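Leave the Blank Pages In

Every spring the parents' group at Fevton Elementary gets the same complaint, and this year I agree with the people making it. The art workbook the district buys has 114 pages, and by my reading only two of them ask a child to start from nothing. The rest are outlines to fill and steps to follow.

I have nothing against instruction. Children need to be shown how to hold a brush and how to mix a green that doesn't turn to mud. But a child who spends a whole school year finishing someone else's drawing learns to wait for the outline.

The defense I hear most is that blank paper scares kids. It does scare some of them. My younger son sat in front of a sheet for most of an afternoon last June and cried twice. He also drew a bus station that evening, with a roof that made no sense, and he still talks about it. The bus station was worth the afternoon.

The other defense is cost. The workbooks come to 412 dollars a classroom. A ream of decent drawing paper at Gökçe, the stationery shop on the Erkthorpe road, costs seven dollars, and one ream lasts a class for weeks. Nobody can tell me the workbook is the cheap choice.

Teachers are short of time, and a printed page is easy to hand out and easy to grade. I understand that. A page with a few marks on it can be a fair middle ground — a line, some dots, and no word about what they should become.
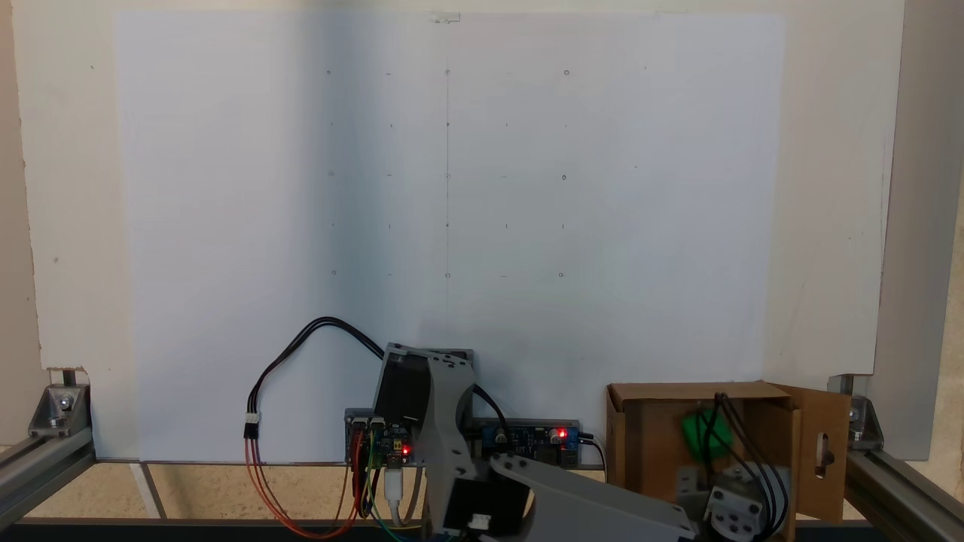 What I would ask the district to do is small. Keep the workbook for the fall, when the basics are taught. After winter break, put it on the shelf and give each class paper and pencils for one period a week. Don't grade what comes back. Hang it in the hallway if the child wants it there, and send it home if not.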